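## About Zikance Water

Zikance Water is a small company which works for the health of lakes, ponds and reservoirs. We started in April with one boat, a box of sampling bottles and a contract for a single pond in Nutton. Today we look after 342 sites, and most of them are still less than two hours of driving from our first office.

Our clients are towns, homeowner associations, fishing clubs and farms. Many of them call us for the first time when the water has already turned green and the neighbors complain about the smell. We understand this very well, but we prefer to come earlier. A lake usually gives signs in the spring, and a few samples taken at that time can save a client much money in August.

### What we do

- Water sampling for phosphorus, nitrogen, oxygen and algae toxins
- Maps of the lake bottom and of the depth of the mud
- Planting of shore strips, up to 900 feet in one season
- Yearly reports written in plain language

We do not sell chemicals. If a treatment is necessary, we explain the choices and the client decides with which supplier to work.

### Our laboratory

The laboratory in Furukawa was opened when we became too many for the room behind the Nutton office. It can receive up to 300 bottles in a day, and results are sent to the client by email within one week. Samples of toxins go first, before all other work, also on weekends in the summer. 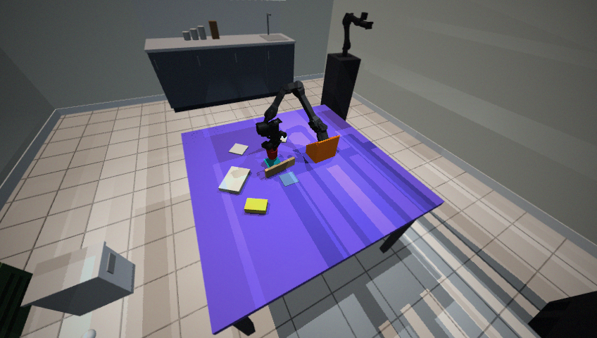
We keep every result from the first day of the company. The archive is called Brullirance and our clients can open it with their own password, to compare this year with the years before. It holds 2,000 lake profiles at this moment, and old paper records are also welcome if you have them at home.

### Visit us

Both offices are open from Monday to Friday. Please call before you bring a sample, so we can give you a clean bottle and tell you how to fill it.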